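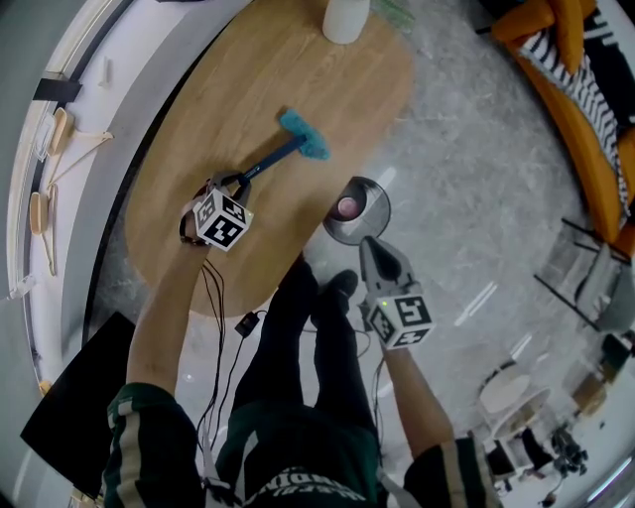 What filler load are we fixing for the limewash trials?

Claltex at 68 g per liter of sieved putty, for every panel from now on.

12th November

Settled the above with Mareike Fröhlich this morning. The two earlier loads are dropped. The lower one dusted off under a dry thumb on the brick panels, and the higher one went on like thin plaster and hid the brush texture the client at Prillholm wants to keep.

Putty is from the Girkton tub, opened in January, kept under water since. Skimmed the top, passed the rest through the coarse sieve and then the fine one. Very little retained on the fine sieve. Some grit, no lumps. The tub lid no longer seals on one side, so the water level needs looking at each time someone takes from it. Write the level on the tape.

Mix procedure as used today:
Putty into the bucket first, water in three additions, paddle on the slow setting. Claltex sifted in last, over the vortex. Rest, then stir by hand. No pigment in this batch. The ochre goes in once the white is behaving.

Viscosity by cup, not by the rotational meter. The meter is back from calibration but the certificate covers the wrong spindle. Vernon Bélanger is writing to them. Until that is sorted, no meter readings go in the results table, including the ones already penciled in on the previous page. I have struck those through.

Panels 1 to 4 are brick slip, 5 and 6 lime render. All dampened the evening before and again just before coating. Two coats on the brick, three on the render. The second coat dragged on panel 3, lower corner, where the mist had missed. Left it as is, marked with a pencil cross on the back. It will be useful to see if it powders there first. 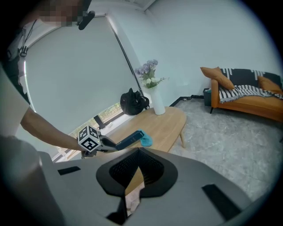
Coverage on the render was better than I had planned for. I weighed the bucket before and after each coat and the third coat took less than half of what the first did. Figures are in the spreadsheet under the batch number. The balance drifted slightly when the extractor was running -- tare again if you use it with the fan on.

Abrasion test, old panels (previous load, fully cured):
Set the Phillips rub machine to 1000 strokes with the felt pad and the standard weight. First wear-through to the base coat at 800 on the better panel. The other one was showing render at 149, which I do not believe. Checked the pad afterward and found a grain of sand pressed into it, with a matching score down the middle of the track. Result discarded. Repeat with a new pad on the unused half of the same panel.

Mareike wants casein in one of the next sets. My objection is shelf life, as the site crew will not use a bucket the same day whatever the label says. We agreed on one panel only, mixed fresh, with a retained jar left on the shelf and opened weekly for smell and skinning. If the jar turns, the question is closed.

Humidity in the curing cupboard was low when I put the panels in. The tray had dried out. Refilled it and moved the sensor away from the door, where it had been reading the corridor as much as the cupboard. Earlier readings from that position should be treated as approximate -- this affects the whole of the last set, so the curing times for it are not comparable with today's.

To do:
New felt pads, two packs.
Tub lid for the Girkton putty, or a different tub.
Ask Prillholm if the north wall has been washed down, and with what.
Label the backs of panels 5 and 6. At present they are told apart only by where they sit in the rack, 5 on top.
Thumb test on all six when they come out, same person for every panel. Vernon did the last set, so Vernon again.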